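Uvine Surface Terms

A text dataset of the words people use for color, print and wear in secondhand listings for small household and leisure goods. Maintained by Teun Coppens. Released Tuesday, August 27, 2024.

Contents of the package

listings.csv: one row per listing description
terms.csv: the controlled term list
spans.csv: character offsets linking the two
double_annotated.csv: both annotators' spans for the agreement subset
CHANGES: differences from the April release

All files are UTF-8 with Unix line endings. CSV files are comma-separated, quoted only where a field contains a comma, quote or line break. There is a header row in each file.

Size

listings.csv has 2,085 rows. terms.csv has 143 terms. Descriptions were cut to 200 characters at collection, at the last full word, and the cut is flagged in the column truncated. The agreement subset is 200 rows, drawn at random from listings.csv and annotated a second time by a different person.

Source

Descriptions were exported from the seller side of Zodside, a resale site that ran its own catalog until it was merged into Clinska. The export covers sporting goods, toys, kitchenware and small decor. Titles, prices, seller names and locations were dropped before annotation. Clinska holds the original records and does not answer requests for them through this repository.

Term groups

Each term belongs to exactly one group. The groups are hue, value, finish, print, edge and wear. "Burnt orange" is a single hue term and is never split. "Marbled," "mottled," "cloudy" and "veined" are separate print terms. Sellers use them loosely, but merging them in the April release hid a real difference: "marbled" goes mostly with new stock, "mottled" mostly with used stock.
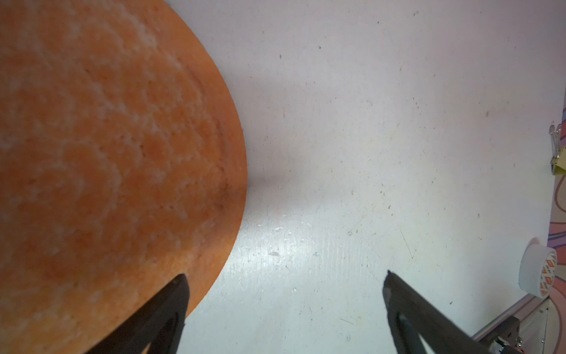

Mottled orange print with paler veins and a plainer border at the rim.

Specks and pits are the hardest case. If the description treats them as part of the pattern, tag them as print. If it treats them as damage, tag them as wear. If it does neither, tag them as wear and set uncertain to 1. Do not use the item category to decide.

Columns, listings.csv

row_id: integer, stable across releases
category: one of sport, toy, kitchen, decor
text: the description
truncated: 0 or 1
lang_note: free text, usually empty

Columns, spans.csv

row_id: refers to listings.csv
start, end: character offsets into text, end exclusive
term_id: refers to terms.csv
uncertain: 0 or 1
scope: whole, part or unstated

Scope records how much of the item the seller's word is meant to cover. A description such as "pink with yellow trim" gives two spans, the first with scope whole and the second with scope part. Large multicolor prints get one span per named color plus one for the print term, and every color span takes scope part even when one color comes first in the sentence. 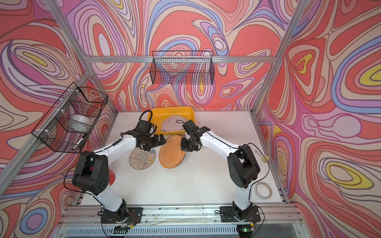
Color lists longer than four names are annotated in full. The April release stopped at four, which lowered the counts for lavender, periwinkle and cream, colors that sellers tend to name last. Anyone comparing hue frequencies between the two releases should filter the new spans to the first four per row.

"Psychedelic" and "retro" are print terms here. "Groovy" was tried as a print term and removed, as most uses referred to the seller's opinion of the item.

Two-sided items

Some goods have faces that differ. Where the seller names both, each face gets its own spans with scope part. Where the seller names only one, the span takes scope unstated, and annotators do not fill in the other from general knowledge. A seller who writes "orange paddle" has told us one color. Handles, rims and edge bands are tagged with the edge group only when the seller uses an edge word such as "rim," "border" or "trim."

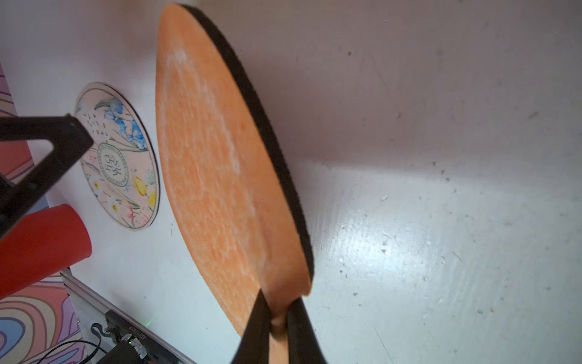 Annotation procedure

Annotators worked from the text alone in a spreadsheet, then exported offsets with the script in tools/. Spans may touch but may not overlap. Misspelled terms are tagged with the intended term, and the text is left as written. Hyphenated compounds ("off-white") count as one term if the compound is in terms.csv and as two otherwise.

Disagreements in the agreement subset were not adjudicated. Both versions are kept so that users can compute whichever statistic they prefer. Most of the disagreement is in scope. Term choice is much steadier, apart from the value group, where "pale," "light" and "pastel" are often swapped.

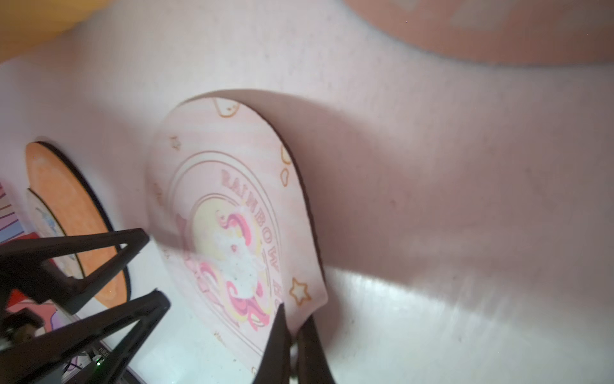
"Pastel" needs a separate note. It is tagged as value when it modifies a hue ("pastel pink") and as print when it modifies a design ("pastel unicorn design"). "Rainbow" is tagged as print in all cases except when it is quoted lettering on the item. Quoted lettering is never tagged.

Known problems

The sport category is larger than the other three combined. Kitchen rows were written by a small group of sellers who reuse phrases, and near-duplicates have not been removed. Offsets count Unicode code points, so tools that count bytes will drift after any accented letter. Four hue terms in terms.csv have no spans in this release and were kept so that term_id values stay stable.

Validation

The check script runs from Jenkins on every commit to main. It verifies offsets, looks up each term_id and rejects overlapping spans. To run it locally:

python tools/check.py --data .

It prints nothing and exits with status 0 if the files pass. Report errors with the row_id and the release date.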